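Okay, guest bed thread, as threatened. Grab a coffee, I have a lot of opinions about bedding for a person who owns one good sheet set.

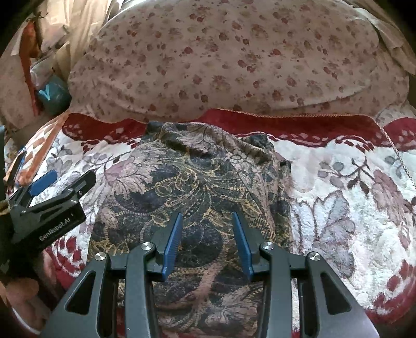 Rosebud pillowcase, big floral quilt, dark paisley on top. I love all three and I'm keeping all three, sorry to the beige people!

So the quilt first. I got it at the Bisivix flea market last October, and I carried it to the car hugging it like a large dog. Red band along the top with a wavy white border, then a fuzzy white field with these huge mauve and gray flowers. Leaves, roses, berries, everything. It's a LOT. I adore it.

Everyone (my family) told me a quilt that loud needs plain pillowcases. I tried plain white for a week and the bed looked like a hotel that had lost a bet.

Then I found the pale pink one with the little dark red rose sprigs at the back of the linen closet and it just worked. Small roses with giant roses. My only rule with florals is that the sizes should be really different, otherwise they fight.

The paisley! I know it looks like I dropped it there on my way to the laundry. But it has slate blue, a dusty pink and this mustardy gold in all that black, and the pink picks up the flowers on the quilt. I wanted something dark in the middle because the whole bed was getting a bit sugary.

Still deciding if it gets folded in a neat strip across the foot or stays scrunched. Folded looks tidy for maybe an hour and then somebody sits on it.

Someone's going to ask about washing so let me get ahead of it. Quilt goes in cold, on gentle, by itself, with way less detergent than you think. I use the Sinik liquid one, no softener. Softener made the fuzzy part go kind of flat and sad on my last blanket and I'm not doing that again.

Drying is the annoying bit. I drape it over 2 chairs on the porch and flip it whenever I remember. It took nearly 9 hours last time (humid day, bad planning, my own fault).

Also please check the seams on old quilts BEFORE you wash them. I found a spot on mine where the edge was coming away and fixed it with a few ugly stitches from the Curnix sewing kit that lives in my junk drawer. You can't see them unless you're looking. Don't look.

Pillow talk, ha. I like a big squishy one that fills the case right to the corners. The Valtonen ones are good if you like them puffy, but give it a day out of the bag before you judge it. I almost sent mine back on the first night!

How I make the bed, for the person who asked last time: quilt pulled up first, smooth it from the middle out, then the pillow goes right against the top edge so the red band still shows. I used to fold the top down and it hid the best part of the whole quilt. Years of that. Years.

Next up is a lamp for in there, plus curtains, and I'm being told very firmly that the curtains can't have flowers. We'll see. If you have a plain dusty pink or slate blue fabric you like, drop it in the replies, I need enough for 2 windows and I'm not fussy about lining.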